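Formation des arbitres de carrom — Fiche 4
Appariements au système suisse et départage des ex æquo

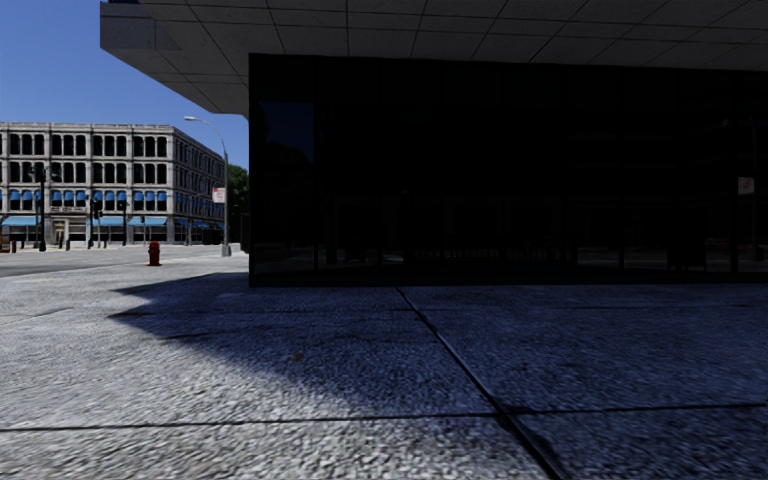
Parvis sous auvent en béton, devant une façade vitrée. Image de synthèse.

Document de cours rédigé par Jairo Llanos, relu par Trinh Trình. Il suppose que vous avez déjà lu la fiche 3 sur les poules et l'élimination directe.

1. Rappel

Dans une poule intégrale, chaque joueur rencontre tous les autres. Avec six inscrits, cela fait quinze parties et tout le monde est content. Avec seize inscrits, on arrive à cent vingt parties, ce qui dépasse la durée d'une journée dans la plupart des salles. L'élimination directe est rapide, mais la moitié des joueurs ont terminé après une seule partie, et certains ont fait trois heures de route.

Le système suisse est un compromis. Personne n'est éliminé. À chaque ronde, on oppose des joueurs qui ont le même nombre de points, ou le nombre le plus proche possible, et qui ne se sont pas encore rencontrés.

2. Nombre de rondes

Chaque ronde divise au plus par deux le nombre de joueurs invaincus. Quatre rondes suffisent donc pour seize joueurs, cinq pour trente-deux, si l'on cherche seulement un vainqueur. Pour que les places suivantes aient aussi un sens, je conseille d'ajouter une ronde. Au tournoi de Laskowska, l'organisation avait prévu quatre rondes pour vingt-deux inscrits : deux joueurs ont fini avec quatre victoires, sans s'être rencontrés, et il a fallu départager au calcul.

3. Première ronde

On classe les inscrits selon leur cote. Un joueur nouveau reçoit la cote de départ, fixée à 500 dans notre règlement. On coupe ensuite la liste en deux moitiés, et le premier de la moitié haute joue contre le premier de la moitié basse, le deuxième contre le deuxième, et ainsi de suite.

Si le nombre d'inscrits est impair, le dernier de la liste est exempt. Il marque un point. Un joueur ne peut pas être exempt deux fois dans le même tournoi — c'est l'erreur que je trouve le plus souvent dans les feuilles qu'on m'envoie.

4. Rondes suivantes

a) Former les groupes de points, en commençant par le haut.
b) À l'intérieur du groupe, couper en deux moitiés comme à la première ronde.
c) Si une paire a déjà joué, échanger le joueur du bas avec son voisin direct.
d) Si le groupe est impair, faire descendre le joueur le moins bien coté dans le groupe suivant. Ce joueur est appelé « flotteur ». On évite de faire flotter le même joueur deux rondes de suite.

Noter aussi qui a commencé chaque partie. Celui qui frappe en premier possède un avantage réel au carrom, et l'on essaie de l'équilibrer d'une ronde à l'autre.

5. Départage

Le premier critère est le Buchholz : la somme des points obtenus par tous vos adversaires. Le deuxième est la différence de pions. Le troisième est la rencontre directe, quand elle a eu lieu.

Application. Costel Vasić et Wiroj Wannasri terminent avec quatre points. Les adversaires de Vasić ont marqué 3, 3, 2, 2 et 1 point, total 11. Ceux de Wannasri ont marqué 4, 3, 3, 2 et 1 point, total 13. Wannasri est premier. La différence de pions ne se regarde pas, même si elle est en faveur de Vasić.

Attention au joueur qui abandonne en cours de tournoi. Ses points restent dans le calcul, mais ils sont peu nombreux, et ses anciens adversaires en souffrent. Đức Thân propose de retirer du Buchholz le résultat le plus faible de chacun. Le club de Stokis l'applique, celui de Grernov non. Il faut l'annoncer avant la première ronde.

6. À préparer pour la prochaine séance

Reprendre la liste d'inscrits distribuée en août et faire à la main les appariements des trois premières rondes. Pour les résultats, considérer que le mieux coté gagne toujours, sauf aux tables 2 et 5.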